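Category: Home & Garden > Pests & Wildlife > Ants and other crawlies

Black ants coming up behind the kitchen units every June, how do I find where they're getting in?

Kalliopi Deligiannis

Hello all, I hope somebody kind can point me in the right direction as I'm getting rather fed up. We moved to Sidovport 3 years ago, into the ground floor of an old terrace, and every June without fail we get a trail of little black ants along the back of the worktop. They come up somewhere near the sink, wander along behind the kettle and the bread bin, and then vanish down the side of the cooker (which I can't pull out on my own, it weighs a ton).

I've wiped everything down with vinegar, I've kept the sugar and honey in jars with proper lids, and last summer I put down a powder from the hardware shop, which did seem to slow them for a week or so, but then back they came as cheerful as you like. My neighbour swears by cinnamon. I've tried that too and now I have ants and a kitchen that smells of buns.
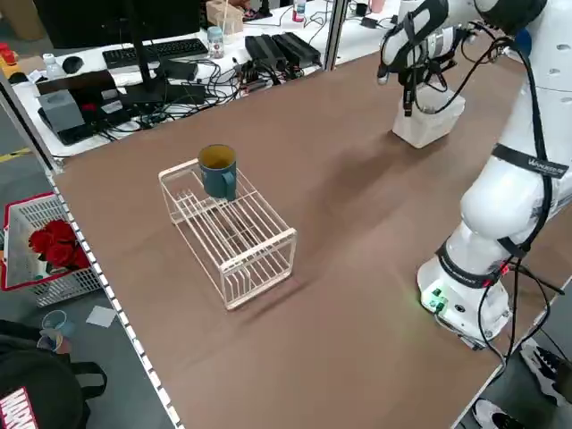
What I'd really like to know is how you find the nest, or at least the gap, without taking the whole kitchen apart. Is it likely to be under the floor or outside? There's a small paved yard at the back with a lot of old mortar missing. We also have an elderly cat who eats anything she finds on the floor, so I'm nervous of putting bait down where she can reach it. Thank you in advance to anyone who reads all this!

Last updated: June

jarero_hill

Oh you poor thing, I had precisely this in my last house and it drove me round the bend. The good news is that black garden ants nearly always nest outdoors, under paving or at the foot of a sunny wall, and only come in for food. So I'd start in your yard and leave the kitchen alone for now.

Pick a warm, dry afternoon, put a small dab of jam on a bit of card by the sink and leave it for an hour or two. Once they've found it you'll have a nice busy line, and you want to watch the ones going home, as they'll take you straight to the gap. Mine were coming in where the waste pipe went through the wall. Then go outside to the same spot and look for little heaps of fine soil between the slabs.

When you know the gap, fill it with sealant (or mortar if it's a big one, and let it dry properly before you decide it hasn't worked). Do give the trail a good wash with warm soapy water afterwards, because they follow the scent, and a few stragglers will turn up for days looking lost. I filled 4 gaps in all before I was rid of them, so don't be downhearted if the first one doesn't do it.

As for the cat, you can get closed bait stations that fix down, and I kept mine inside the cupboard under the sink with a child catch on the door. Read the label first, and ask your vet if you're at all worried, they're usually very nice about that sort of question.

closotberg_gran

Boiling water down the cracks! My mum did it every year. Mind your feet.

Sotiropoulos

I'd go along with the jam on a card, that's a good tip. I'd only add that if you've got the powder down already, don't put bait in the same place, as the ants tend to avoid the powder and never get as far as the bait. Sweep it up first, with the cat shut in another room.

And do have a look at that missing mortar while the weather's dry. I repointed the bottom few courses of our back wall myself one weekend, a bit wobbly in places I must admit, and we had far fewer woodlice indoors as well as hardly any ants. If you rent, it would be worth mentioning it to your landlord, who may well want it done anyway for the damp.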